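The robot class, the laundry room and me

I promised my sister I would write more often this year, and then I signed up for a robotics class, so you can guess how that went. It's December, the last post here was about plum jam, and I have a half-eaten bag of pretzels next to me and a whole evening free, so let me try to catch you all up.

Some of you know I went back to school in the fall. Only part time, and only at Lastano, where they let grown-ups with jobs sit in the same rooms as people who weren't born when I got my driver's license. I took the introductory programming course in the spring and liked it far more than I expected to (I cried once, over a missing bracket, but I got over it), and the next thing on the list was the project class. You join a team, you get time on a robot, and you pick a chore. The chore has to be something a person does at home without thinking about it. There were 9 teams this term, and by the time my team had finished being polite to each other about who should choose, the good ones were taken. Wiping tables went first, then putting cups on a shelf. We got laundry.

I was thrilled, I have to say. I have raised two boys and coached a swim team. If there is one thing on this earth I know about, it's laundry.

Well! Knowing how to do laundry and being able to tell somebody how you do it are such different things. Our first homework was to write out every step of moving a load from a basket into a machine. I wrote "open the door, put the clothes in, close the door" and felt very good about it. It came back with a lot of red on it. Where is your hand when you open the door? Which part of the door are you holding? Where does the door go once it's open, and are you standing in the way of it? What do you do about the sleeve that's hanging out? I went home and opened and closed my own washer in the basement for a good while, in my slippers, talking to myself and writing things on the back of an envelope. I found out I open it with my left hand and hold it back with my hip. Our robot doesn't have a hip.

I should say a word about how the thing learns, for those of you who asked at Thanksgiving and got a mumbled answer with pie in it. We don't type in "move your hand over here." One of us guides the robot through the chore, over and over, and it records everything as it goes, what the cameras see and where its arms are. Those recordings are what the learning program studies afterward. There's one camera up at the head, and there are little ones down at the wrists looking out over the fingers. So the whole business depends on having good, clean examples, and lots of them, and on the person guiding it not getting bored and sloppy. My teammates are quick and clever and a little bit sloppy. I'm slow and I'm not sloppy. We've turned into a pretty nice team that way.

The head camera is the one I think in. It sees what I would see if I were standing at the machine with a basket at my feet, deciding what to do first. The wrist cameras took me longer. You get so close to everything that a washer door turns into a big dark planet, and the only way to tell where you are is by the two fingers poking up at the bottom. After a few sessions I started to prefer it, though. When you're lining up on the rim of a door you don't care about the rest of the room at all, you care about that last little bit of space between the fingertips and the edge.

We have tape on the floor for where the basket goes, gray tape in a grid, and that was my contribution, so please be impressed. At first the basket just got plunked down wherever, and then we'd argue over whether two recordings could be compared. Now we say a square out loud and put it there, and on the next run we say a different one. The idea is to move it on purpose instead of by accident. (My husband says I've been trying to get the family to put the basket in the same place since we got married, and that it took a robot to listen to me.)

One very long session, straight off the cameras:
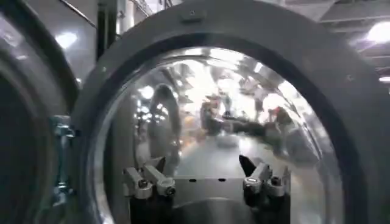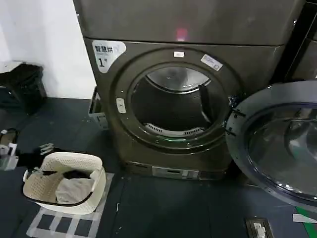
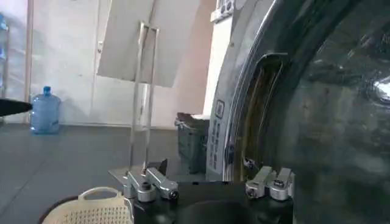 Jasper Segers told me over coffee that he would have started with the cloth and left the doors for the very end. His thinking was that a door is the same door every time, so you could always fix it later, but a shirt is a new shape every time you drop it, and that's where all the hours go. He did towels with his team in Plotberg the year before and said they spent most of the term on a single corner.

I thought about that all the way home on the bus, and I think he's half right. Cloth is awful. You pick up a T-shirt and it's a rope, you put it down and it's a pancake, and you pick it up again and you've got the dish towel that was under it too. But I'd still start with the doors if I had it to do over. If your door isn't open all the way, it doesn't matter how nicely you're holding the shirt. And a washer door and a dryer door don't behave alike either, whatever Jasper says about doors! The rims are different, the glass sticks out differently, and the shiny glass is hard for me to judge on a small screen. I kept thinking there was room in front of me when I was looking at a reflection of the room behind me. The young people on my team learned to ignore that in an afternoon. I had to put a sticky note on my monitor that says LOOK AT THE RIM.

So we had a little disagreement, our team, over how to split up our time, and we settled it the way I used to settle things between the boys, which is that one side got to cut and the other side got to choose. We put in 6 weeks on opening, loading and closing, with just 2 kinds of things in the basket, and saved the messy heaps for the end. We'd planned on a hundred good recordings of the loading part. We ended up with 101, on account of nobody wanting to be the one to stop on a run that had started so well, and I'm very fond of that extra one. I asked if we could name it. We named it Carrasco, after the street my teammate's grandmother lives on, and now the whole project is called Carrasco and it's on the cover sheet of the report.

How did it do, you'll want to know. It's better than I feared and not as good as I bragged at Thanksgiving. On a good run, with the basket on one of its usual squares, it'll reach down, take hold of something, carry it over and let go of it inside the drum, and every time I make a noise like I'm watching one of the boys cross the pool for the first time. On a bad run it closes its fingers on plain air, very carefully, and carries the air to the dryer, and puts the air in. I've had mornings like that myself. The closing part is the weak spot. It likes to let go a hair too early, and then the door drifts. We think that one is my fault, since my guiding has a habit in it: I let go early at home too and bump it shut, see above about the hip. Every one of my recordings has that same early letting-go in it and the robot copied me faithfully. I was embarrassed for about a minute and then I was weirdly touched.

The final showing is in Vostville after the break, in a big hall with all the teams in a row, and families can come. I've already told mine they're coming. We each get one table's worth of poster and a few minutes to talk, and I've been voted the talker, which will surprise exactly none of you. I'm going to bring my envelope with the first list of steps on it, red marks and all, and pin it up next to the real one, which runs to four pages now.

Before then I have to redo all my closing runs. I've been practicing in the basement, standing up straight with my hip well out of it, pushing the door with a flat hand until it clicks. If anyone has a trick for getting rid of a thirty-year habit by January, please leave it in the comments. The plum jam people too, I haven't forgotten you, and yes, you can use less sugar.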